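From: Radwa Lahlou
To: Prikcombe Streets and Squares list
Date: 21 March 2023
Subject: Re: Dalmont Yard benches, and the talk in August

Iman Badawi wrote:
> Has anyone seen the new drawings for Dalmont Yard? They've
> taken out the low wall along the north side and I can't tell
> where people are meant to sit. Also, is the August talk still on?

Hi Iman, and hi all,

Yes, I went in and looked at them over lunch! The wall is gone but there are 16 benches now, mostly under the trees by the old tram shelter. I like the trees. I'm less sure about the benches, which all face the parking lot, and only a few have backs (my mother would walk straight past the rest). The paving is the same gray stuff Zendska used at the station, so expect it to show every drop of coffee.
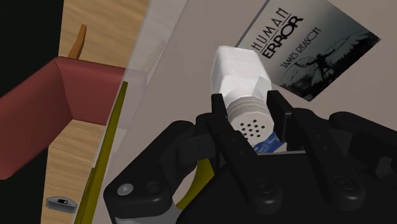
Salt shaker in a black gripper, computer render.

What bothers me more is the crossing on the east side. Bus 92 still swings right around that corner, and the drawings show the curb pulled in by ten feet with no island. Vi asked about it at the desk and was told to put it in writing, so please do! The form wants the plan number, 811, at the top or it goes in the wrong pile.

The talk is still on, same room as last year. We have one speaker on small squares and I'd love a second, maybe somebody who has worked on a market site. Doors at 10, and I'll bring the big map again if I can find the tube for it.

Iman, do you still have your photos of the yard from before the fence went up? I only have two and they're both mostly sky.

Radwa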